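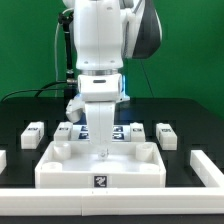 Visitors who try the practice bench at Skellusard tend to ask the same thing within a minute or two, which is whether the machine could please come home with them and empty the dishwasher. Not yet, is our answer, but we're closer to an interesting "not yet" than we were in April!

Nov 3, 2020 – Lokotgate, the workshop that builds and runs test benches for robot arms, today released the first results from Nuden, its open set of everyday handling tasks. Nuden asks a plain question: which household and shop-floor chores can an arm do today, without a person stepping in to straighten things out?

The tasks are small on purpose. Pick up a block, carry it, set it down where it belongs, and do the same with the next one. Anyone who has put away groceries or stocked a parts bin has done this all day long without giving it a thought. For an arm it is still real work, and we think it's a wonderful thing to watch when it goes well.
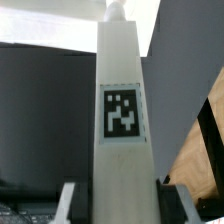
Over 2,000 recorded attempts, the arm did best with rigid parts that carry a printed marker. Take the markers away and it slowed down a good deal. Soft goods were harder again – a folded dish towel beat it more often than we'd like to admit, and a plastic bag beat it nearly every time.

So a shop floor with known parts in known places looks ready for some of this now. A kitchen doesn't. Drawers stick, cups get left in odd spots, and people move things while the arm is still planning.

The next round of Nuden adds two chores, sorting flatware and packing a small carton. Both will run on Picard, our in-house planning software, and failed attempts will be published along with the good ones. We learned more from the towel than from any block.

Task sheets and scoring rules are free to download from the Lokotgate site. Schools and small shops are welcome to run the tasks on whatever arm they have and send us their scores.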